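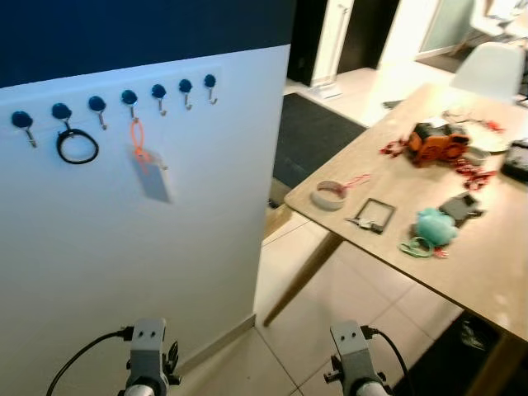

Die Einrichtung der zweiarmigen Zelle Mirnia am Standort Skokville erfolgt nach einem festen Ablauf, der vor jeder neuen Aufgabenreihe vollständig durchzuführen ist. Für die Aufgabenreihe »Aufhängen und Abnehmen« werden die Hakenleiste an der Trennwand und der Tisch rechts daneben gemeinsam eingemessen. Die Zählung der sieben Haken beginnt links. In der Ausgangslage hängt der schwarze Gummiring am zweiten Haken, das orangefarbene Schlüsselband mit dem hellgrauen Anhänger am vierten; alle übrigen Haken bleiben frei. Die Kleinteile auf dem Tisch, darunter Klebebandrolle, Schlüssel und Spielzeugfahrzeug, dürfen ungeordnet liegen.

Vorbereitung

Der Not-Halt ist zu betätigen und die Versorgung der Greifer zu trennen. Anschließend sind beide Greiferkabel auf ihrer gesamten Länge auf Scheuerstellen zu prüfen. Beschädigte Kabel werden nicht geklebt, sondern ersetzt. Die Greifbacken sind mit einem fusselfreien Tuch trocken zu reinigen.

Nullpunkt der Greifer

1. Versorgung einschalten und den Not-Halt entriegeln.
2. Beide Greifer in die Parkstellung fahren.
3. In der Bediensoftware Plusex den Menüpunkt »Referenzfahrt« wählen, zuerst für den linken, danach für den rechten Greifer.
4. Öffnungsweite mit dem Messschieber kontrollieren. Der Sollwert beträgt 42 mm.
5. Greifkraft auf 12 N einstellen und den Wert speichern.

Einmessen der Hakenleiste

Der erste und der letzte Haken werden im Handbetrieb angefahren und als Stützpunkte übernommen. Die Zwischenpositionen berechnet Plusex selbst. Der Probelauf ohne Last dauert rund 36 Minuten. Treten dabei Abweichungen auf, ist die Befestigung der Leiste zu prüfen und das Einmessen zu wiederholen.

Die Ergebnisse sind im Zellenbuch einzutragen und von Wendelin Holzer oder Vasiliki Spanos gegenzuzeichnen. Nach jeweils 100 Betriebsstunden ist die Referenzfahrt erneut durchzuführen. Ersatzkabel sind über die Firma Raptis zu beziehen.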